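Durgate Youth Football -- progress report to the Moodley Fund
Second report, covering the period to the end of March

Summary

The under-13 and under-15 squads are both running as planned. The girls' under-15 side started a month later than we said in the first report and is now training every week. We have spent most of the first instalment and expect to draw on the second before the summer break.

Coaching

Zodwa Motaung took over as lead coach in January. She has moved the under-13s away from full-pitch games in training and on to small-sided ones, and the older players now do their finishing work at the start of the session while their legs are fresh. Two assistants have passed their introductory coaching course. A third had to withdraw and will sit it again in the autumn.

Results have been mixed. The under-15s went out of the county cup in the second round, losing on penalties at Heveo after going ahead early. The under-13s have been hard to beat at home but have let in too many late goals away. Zodwa puts this down to fitness and to a small bench, and has asked that we do not register any more players in that age group until the bench we have is getting proper minutes.

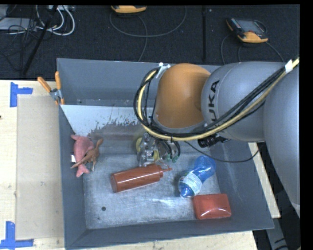 Grey bin on a wooden tabletop, with the robot arm reaching in from the right.

Pitch and equipment

The top pitch at Coltora Lane was out of use for much of February. We moved four fixtures, and one was lost altogether and has been recorded as a draw by the league. The drainage work you agreed to support is finished along the near touchline. The far corner still holds water and the contractor is due back to look at it.

New goals for the smaller pitch were delivered in January and are in use. We have not yet replaced the training bibs.

Spending

Pitch drainage: £3000
Goals and nets: £2000

Both came in at the price quoted. Coaching course fees were paid from club funds and are not claimed here.

Next period

We plan to enter the girls' side in the summer league, finish the far corner of the top pitch and buy the bibs. Transport to away matches remains a difficulty -- parents are doing nearly all of it -- and we would like to discuss moving part of the second instalment to minibus hire. We will send costs separately.

Anastasia Konstantinidis
Club Secretary, Durgate Youth Football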